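Zanora publishes results from shop-floor chore trials with two-arm robots

MACEDO – Zanora, which tests automation for small retailers and homes, has published the results of its first trial of two-arm robots on everyday chores. The short answer is that the machines can do part of the work, slowly, with a person close by.

The trial covered sorting artificial flowers at a tabletop for Walluretti, a chain of home decor stores. Staff there handle mixed stems every time a season changes. The arms were asked to pick up one stem at a time and place it in the correct bin. Of 1,732 attempts, 1,289 ended with the stem in the right place and no help from the operator.

"That is good enough to keep going and not good enough to leave alone," said Nayara Marinho, who led the trial for Zanora. "A new hire passes that score before lunch on the first day." 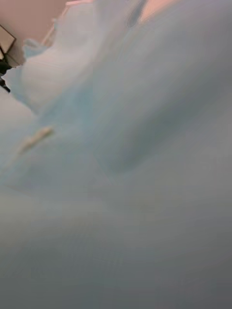
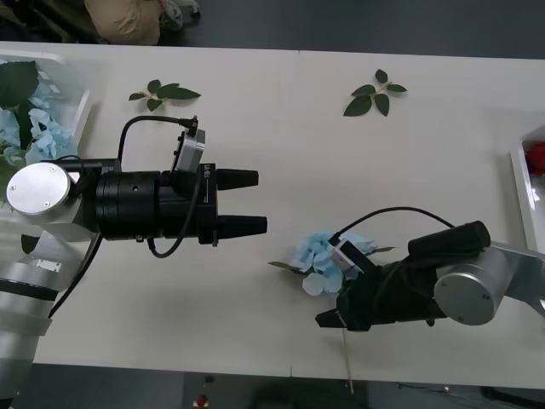

Speed was the other weak point. The arms took up to 35 seconds on a single stem, and most of that went into choosing where to close the fingers. Artificial flowers are awkward in this respect. The light-blue hydrangea on the table has a wide head of overlapping petals and a thin stalk, and with a gripper over it much of the stem is hidden from above. The cameras on the wrists are meant to help with that, but very close up they can lose detail and return little more than soft bands of color. Zanora's software, Havis, now weighs the overhead view more heavily when a wrist view is blurred.

Loose leaf sprigs were harder still. They lie flat and have no obvious place to grip, and the arms often pushed them along the table before getting hold of one.

Walluretti has no plans to change staffing. Gervásio Queiroz, who manages store operations for the company, said he would like the machines to take on restocking prep after closing. "If I came in on Thursday and half the bins were sorted, I would be happy with half," he said.

A second round begins in January with 13 new tasks, among them folding hand towels, pairing socks and emptying a dish rack – jobs Zanora is asked about more than any other. Results will be published whether or not the scores improve.

Media contact: Nayara Marinho, Zanora, Macedo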